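Community Programs | News

8 January 2024
By Hiwot Tufa, Communications Office

Rundport Library Service extends early literacy program

The Rundport Library Service will extend its early literacy program to all 12 branches from April, following a decision by the board at its final meeting of last year. The program, which has operated at the Nel and Zondale branches, offers families with children under six a weekly session of reading, rhyme and letter play at no charge.

Over 330 families enrolled during the pilot period. In a survey conducted at its close, 84 per cent of responding parents and carers reported reading aloud at home more often than before enrolment. Sessions in languages other than English were particularly well attended, and the Service has engaged additional bilingual staff to meet demand at the Nokovari branch.

Program Manager Soledad Sandoval said the extension would favour neighbourhoods where families travel furthest to reach a library. "We have been asked for morning and late afternoon times, and the new timetable provides both," she said.
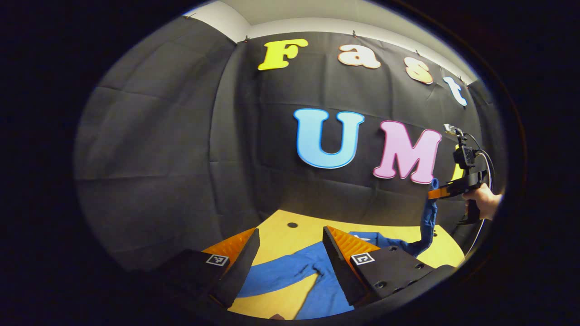

Foam letters spelling "Fast" on a black fabric backdrop.

Enrolment forms will be available at branch counters and on the Service's website. Places are limited to 74 children per branch each term – siblings are counted separately. Families already enrolled at Nel or Zondale need not reapply. Enquiries regarding accessibility or interpreting should be directed to Toshio Tsuchiya, Branch Services.

© Rundport Library Service. All rights reserved. | Contact us | Back to top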